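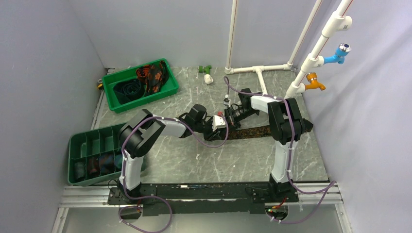

Both arms over a necktie-like strip of fabric, with the sorting bin at the front left.

Teaching two arms to roll a necktie: what to set up before you believe any of it

Posted 07/05/2019 by Urquhart

Every month there is a new video of a robot folding laundry, and every month I want to know how many takes it took. So when we put a pair of arms in our corner of the Prurnberg shared shop, I kept a tally. These are the steps I would follow again, along with the ones I'd skip.

You will need two arms on one rigid base, a table you don't mind scratching, a tray for cloth that is waiting its turn, and a divided bin for the finished rolls. We run ours with Drarnon, a free control script. It is fine. The manual promises more than it delivers.

Step 1. Mount both arms to the same plate

Put the arms on one long plate and bolt that to aluminum profile. If each arm has its own clamp, they will drift apart and you will blame the software for a week. Ask me how I know. Check the bolts after the first hour of running and again the next day.

Step 2. Tie the cables with slack

Run the cable along the outside of each arm and tie it at short intervals, but leave a loop at every joint. Move the arm by hand through its whole reach before you power anything. A loop that looks silly at rest is usually the right size. Keep it away from the fingers – a gripper can't tell a cable from a necktie, whatever the brochure says about sensing.

Step 3. Set the meeting point

Close both grippers and bring the tips together over the middle of the table. Stop when they are 2 inches apart and save that as the handover position. Don't let the script guess it. Drarnon's automatic setting put our tips into each other on the first try.

Step 4. Start with a tie laid flat

A tie is long, narrow and thick enough to grab. Lay it straight across the table under both grippers. Have one arm pinch an end while the other holds the cloth still, then roll in short turns. Patterned ties are easier for you to watch, as a twist shows up right away. Silk slides more than cotton, so leave it for later.

Step 5. Fill the bin one cell at a time

Teach a separate drop position for each cell. The grid shortcut assumes the bin is square to the table, and ours never is. Tape it down if you want to save yourself some trouble. Lower the roll all the way before opening the fingers, or it springs loose.

Step 6. Count honestly

Do 10 runs without touching anything and write down every result. A roll you nudged with your finger is a failure. Our first set gave us 6 good ones, and I have read cheerful write-ups based on worse. Metemetti, the group that shares our bench, says theirs got steady after up to 2,000 runs. I haven't seen the log.

Is it faster than rolling ties by hand? No – and I doubt it will be by next April. If you have a drawer full of ties and a free evening, use your hands. If you want to learn how two arms share a job, start at Step 1 and keep the stop button where you can reach it.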